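News Features Workplace Machines Back Issues Subscribe

Technology > Features > Robots at work

We use cookies to remember your settings and to count visits. Accept or change your choices.

The file box test

Two hands, one cupboard and a lot of stationery in an office at Rurnden

01/10/2024

Most robot hands are shown off with a tennis ball, an egg or a plastic cup. Flulcombe, a small testing firm that hires out its time to companies thinking of buying a robot arm, uses file boxes. Its customers are archives, solicitors and council offices, and what they want to know is whether a machine can take a box off a shelf and put it back.

A file box is harder to hold than it looks. It is wide and flat, the sides are slippery, and the weight moves when the papers inside slide. It also tends to live in places where there is little room for fingers. A person hooks one finger through the hole in the spine and pulls. A robot can do that too, but only if the finger is the right thickness and the camera can find the hole.

I spent a day with the team while they compared two hands for a customer. One is a model Wiegand sells with a camera fitted at the wrist. The other is the Statano, which costs more and comes with a separate controller the size of a shoebox. Both were to be given the same jobs, 30 tries at each, and the results written down as pass or fail with no half marks.

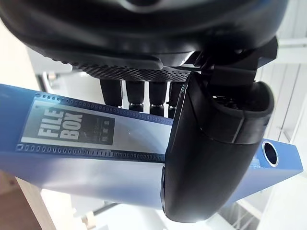 A finger against the front of a blue file box, as the wrist camera sees it.

The wrist camera is useful right up to the moment when it matters most. As the hand closes in, its own fingers get in the way, and the label or the finger hole can vanish behind them. The team's answer is to take a good look from further back, store the position, and trust it for the last few centimetres. This works well if the box stays put. If it gets nudged, the arm carries on towards a place where the box used to be.

A camera higher up gives the wider view and loses the detail. Running both at once is the obvious thing to do, but the two have to agree on where everything is, and getting them to agree took most of the morning. The first attempt was out by 13 millimetres. The file names had reached 2302 by the time everyone was happy with it.

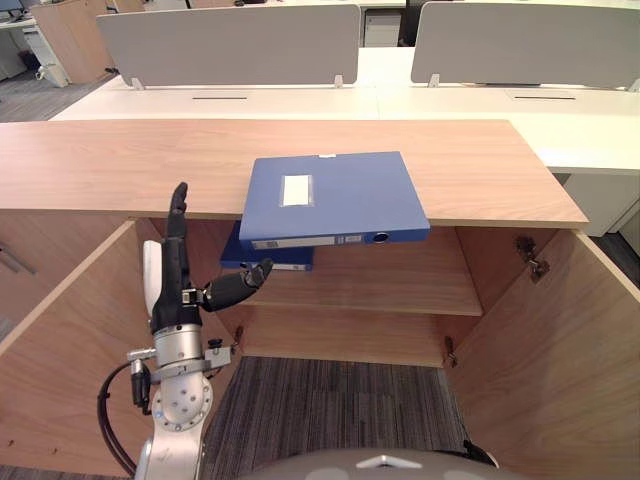 Cupboards are where the arms start to cost time. On an open table either hand can come at a box from almost any side. With a shelf above, a shelf below and a door on each side, there may be only one or two ways in, and the elbow has to go somewhere as well. The planning software would sometimes think for about 67 seconds and then refuse.

Grip strength caused fewer arguments than I expected. Both hands could squeeze hard enough. The trouble was the thumb, which needs to get under the box before the fingers come down, and a box lying flat on a shelf leaves no gap. Sliding it forward until the spine hangs over the edge solves that, at the price of an extra move.

The customer will get a table of results and a short note on each failure. Flulcombe does not name a winner. Its next round, later in October, will repeat the shelf jobs with heavier boxes.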